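Kalk, Fett und stumpfe Messer: Haushaltstipps für die Winterwochen

Veröffentlicht am 2019-01-11 in der Rubrik Küche und Werkstatt

Im Winter bin ich mehr zu Hause und dann sehe ich alle diese kleinen Sachen, die im Sommer liegen bleiben. Der Wasserkocher hat eine weiße Schicht, die Schublade klemmt, das Brotmesser drückt das Brot nur noch zusammen. Ich schreibe auf, wie ich es mache. Deutsch ist nicht meine erste Sprache, deshalb bitte ich um Geduld, wenn ein Wort nicht ganz passt.

Wasserkocher entkalken

Unser Wasser ist sehr hart. Ich entkalke den Kocher alle drei Wochen, so wird die Schicht nie dick. Man füllt ihn halb mit kaltem Wasser und gibt zwei Esslöffel Zitronensäure dazu. Wichtig ist, das Wasser nicht zu kochen. Heiße Zitronensäure bildet mit dem Kalk einen neuen Belag, der noch schwerer weggeht als der alte. Eine Stunde stehen lassen, ausgießen, zweimal mit frischem Wasser nachspülen und einmal leer aufkochen.

Früher habe ich Essig genommen. Das geht auch, aber die Küche riecht den ganzen Tag danach und manche Dichtungen mögen es nicht. Seit dem letzten Jahr benutze ich für die Armaturen im Bad ein Mittel mit dem Namen Limex. Man sprüht es auf ein Tuch und nicht direkt auf den Hahn, dann läuft es nicht in die Fugen. Auf Marmor und anderen Kalksteinen darf man keine Säure verwenden, auch keine schwache. Dort hilft nur ein milder Reiniger und regelmäßiges Trockenwischen.

Fett auf den Küchenschränken

Oben auf den Schränken sammelt sich Staub und Fett zu einer klebrigen Masse. Mit Wasser und Spülmittel reibt man lange und wird müde. Besser ist es, zuerst etwas Speiseöl auf ein altes Tuch zu geben und die Fläche damit einzureiben. Nach einigen Minuten löst sich der Schmutz, und dann nimmt man warmes Wasser mit Spülmittel für den Rest. Bei unbehandeltem Holz würde ich es nicht machen, das Öl zieht ein und hinterlässt Flecken.

Wenn alles trocken ist, lege ich Zeitungspapier oben auf die Schränke. Von unten sieht man es nicht, und im nächsten Februar nehme ich es einfach herunter und lege neues hin.

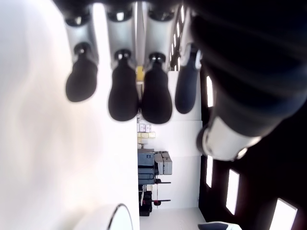
Für die Dunstabzugshaube gilt fast dasselbe. Die Metallfilter kommen bei mir in die Spülmaschine, allein und ohne Geschirr, mit dem heißesten Programm. Wer keine Maschine hat, legt sie in die Badewanne auf ein altes Handtuch, gießt heißes Wasser darüber und gibt etwas Waschsoda dazu. Bei Filtern aus Aluminium muss man das Soda weglassen, sonst werden sie grau und fleckig. Handschuhe sind bei Soda Pflicht, die Haut wird sonst sehr trocken.

Messer schärfen mit dem Stein

Ein scharfes Messer ist weniger gefährlich als ein stumpfes, weil man nicht so stark drücken muss. Ich habe einen Stein mit zwei Seiten, eine grobe und eine feine. Der Wasserstein liegt zehn Minuten im Wasser, bis keine Blasen mehr kommen. Danach kommt er auf ein feuchtes Tuch, damit er nicht rutscht.

Man hält das Messer flach, mit einem kleinen Winkel, und zieht es ohne viel Kraft über die ganze Länge. Ich mache elf Züge auf jeder Seite, zuerst grob und dann fein. Die Zahl ist nicht heilig, aber auf beiden Seiten sollte sie gleich sein. Zum Schluss prüfe ich mit einer Tomate. Wenn die Haut sofort aufgeht, ist es gut.

Messer mit Wellenschliff kann man auf dem flachen Stein nicht richtig schärfen. Dafür gibt es runde Stäbe. Ich bringe mein Brotmesser lieber zum Schleifer.

Schubladen, die klemmen

Bei alten Kommoden mit Holzleisten reicht oft eine Kerze. Die Schublade ganz herausnehmen, die Leisten mit einem trockenen Pinsel sauber machen und dann mit dem Kerzenstummel kräftig darüber reiben. Kein Öl nehmen, das Holz quillt davon und der Staub bleibt kleben. Wenn die Schublade danach noch immer klemmt, kann man die Unterkante ganz wenig mit feinem Schleifpapier abnehmen und wieder mit Wachs einreiben.

In meiner Werkstatt habe ich für Böden und kleine Regale Bretter von Pukwood. Sie standen zuerst im kalten Keller und haben sich verzogen. Jetzt lege ich jedes Brett zwei Tage flach in den warmen Raum, bevor ich säge. Auf die Unterseite kommt die gleiche Menge Lack wie auf die Oberseite, sonst arbeitet das Holz ungleich.

Fenster putzen bei Kälte

Bei Frost putze ich die Fenster von außen nicht. An milderen Tagen geht es gut, wenn man in das lauwarme Wasser einen kleinen Schuss Spiritus gibt. Heißes Wasser auf kaltem Glas ist keine gute Idee, das Glas kann springen. Nach dem Abziehen wische ich den Rand mit einem trockenen Tuch ab, auch die Gummidichtung. Die Dichtungen bekommen danach ein wenig Pflegemittel, damit sie im Frost nicht am Rahmen kleben.

Gerüche im Kühlschrank

Eine kleine Schale mit Natron hinten im Fach nimmt viele Gerüche weg. Kaffeepulver geht auch, aber dann riecht die Butter nach Kaffee. Vergessen Sie den kleinen Ablauf an der Rückwand nicht. Er verstopft leicht, und dann steht unten Wasser unter dem Gemüse. Ich reinige ihn mit einem Wattestäbchen und ein wenig warmem Wasser.

Zwiebeln und Kartoffeln lagere ich getrennt und nicht im Kühlschrank. Zusammen keimen die Kartoffeln schneller. Ein Korb im dunklen Flur ist genug.

Kommentare und eigene Tipps bitte unten in das Formular schreiben. Ich antworte meistens am Abend.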